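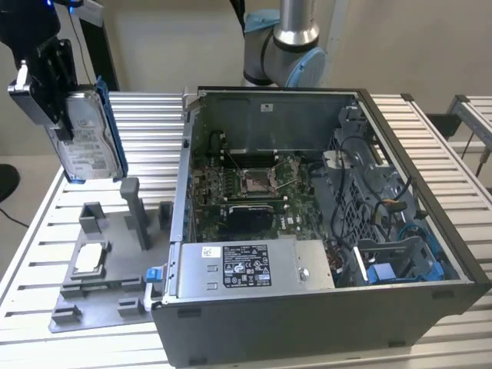
**Plunbridge** is a documentary television series in 8 episodes about a family-run hotel and its restaurant kitchen. It was produced by Fillov and first released on 12 Aug 2020. The series was sold as an unscripted record of one winter season. How much of it was unscripted, and how much was shot at the hotel, has been disputed from the start.

## Premise

The series follows manager Orla Ní Bhriain and head cook Mathis Marchal as they try to keep a 20-room hotel open through the off-season. Each episode is built around one problem, such as a failed boiler, a canceled wedding or a late delivery. The problem is nearly always solved in the last five minutes. Publicity material called this "life as it happens," a phrase that sits awkwardly beside the credit for two story producers.

## Production

Director Gearóid Lynch said the idea came to him during a weekend stay in December, when he overheard an argument at the front desk. Fillov's own press notes give a different account, in which the company had been looking for a hotel for over a year and approached several owners. The two stories may both be partly true, but Lynch has told his at least three ways, and the argument gets longer each time.

The crew is said to have shot 60 hours of material with no second takes. Editor Gráinne Ó Néill later described "pickups" for the third and fifth episodes. The term normally means footage shot after the main filming to fill gaps. Fillov has never said which shots these were.

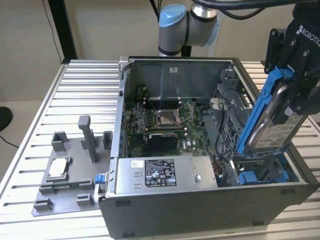
## Filming locations

The exterior, lobby and dining room belong to a working hotel in Harkham. Guests who have stayed there recognize the staircase and the bay window without trouble. The kitchen is another matter. In the series it has a door on the left that opens onto a yard, while the hotel's kitchen is in the basement and has no outside door. Most of the kitchen scenes are now believed to have been filmed in a rented unit in Carroll, although the only named source for this is a local newsletter.

Fillov's answer was that "some practical spaces were adapted." It did not say which spaces, or whether an adapted space could be in a different town.
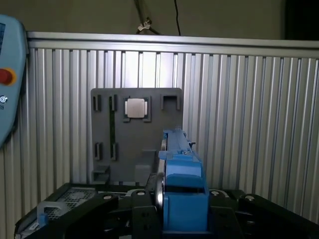
Critics of the series have paid most attention to its close-ups. Viewers are shown hands, pans, order slips and light switches, and are left to assume that all of them are in the building seen from the street. Tight framing proves very little about place. A silver processor chip in a square holder, on a gray panel with ribbed aluminum behind it, tells a viewer plenty about the chip and nothing about the address. The same is true of an onion on a cutting board, and *Plunbridge* has a lot of onions.

## Reception

Reviews were mild. Eirini Deligiannis praised the sound and the patient early episodes but found the wedding storyline "suspiciously well lit." A fan petition for a second season gathered 2,000 signatures, a total that Fillov repeated often. No second season has been announced.

The claim that bookings at the hotel doubled after release appears on many fan pages. None of them cites a source, and the hotel has published no booking data.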